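In defence of the bits drawer

My sister-in-law Katia Sanna rang me in October to say she was having a clear-out, and did I want any of it before it went to the tip. I said yes before she'd told me what it was. I always say yes. My house is full of other people's "before it goes to the tip".

I've been thinking about that phone call ever since, mostly because of what she said next: "You can't keep everything just in case." Well, why can't I? I'm tired of being told off about this. Every magazine I pick up at the dentist's has a piece on how to live with less, and there's always a photo of a white kitchen with one lemon in it. Who lives there? Where do they keep the fuses? What happens when somebody needs a safety pin at ten to eight in the morning and the bus is coming?

I grew up in a house with a bits drawer, and so did everyone on our street. Ours was the second one down, under the cutlery, and it stuck, so you had to lift and pull at the same time. String, candle stubs, a bicycle spanner, keys to doors we no longer had. My dad could mend nearly anything out of that drawer. He fixed a neighbour's pram with it once (a bit of a coat hanger and a washer) and she was still going on about it when the baby was at secondary school.

These days I'm meant to throw the pram away and order another. I did try, you know! In the spring I bought a set of drawer dividers from Vulard, the bendy sort, and spent a whole wet afternoon deciding what deserved a slot. I filled two bags for the charity shop and felt very pleased with myself. Eleven days later the little foot came off the toaster, and I knew precisely which bag the rubber stoppers had gone in. I could have wept. The toaster leaned until the summer.

Then there's the money. Normunds Lapiņa, who has the allotment next to mine, was quoted 700 pounds to replace the door on his shed, frame and all. He did it himself with hinges he'd had in a biscuit tin for years and some screws I gave him out of a jar. It isn't a beautiful door. It shuts, though, and it has stayed shut through two storms.

I will give the tidy people one thing. Keeping stuff is only any use if you can find it, and a box in the loft marked MISC is just a slow way of throwing things out. I've got three of those and I couldn't tell you what's in any of them. So I've come round to clear bags. Tins look nicer, but you have to open every one, and jars are heavy and I drop them. A clear bag you can read from across the room.

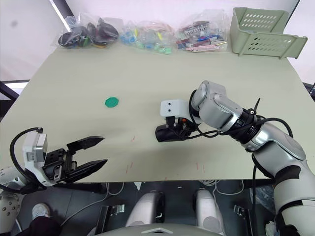

Three clear bags, three lots of bits.

I don't label them, by the way. I did for a while, and then the labels were wrong, and a wrong label is worse than none at all. I go by colour and by feel, and if I tip a bag out on the table looking for one thing I nearly always find another I'd given up on. Last week it was the spare key for the meter cupboard. I'd already paid for a new one.

As for Katia's clear-out, it came to four boxes and a lamp. The lamp doesn't work, but the flex is good and so is the plug, and I've already had the shade off for the one in the back bedroom. She came round on Sunday's leftovers, had a cup of tea, looked at it all stacked up in the hall and asked if I happened to have a curtain hook.

I gave her six.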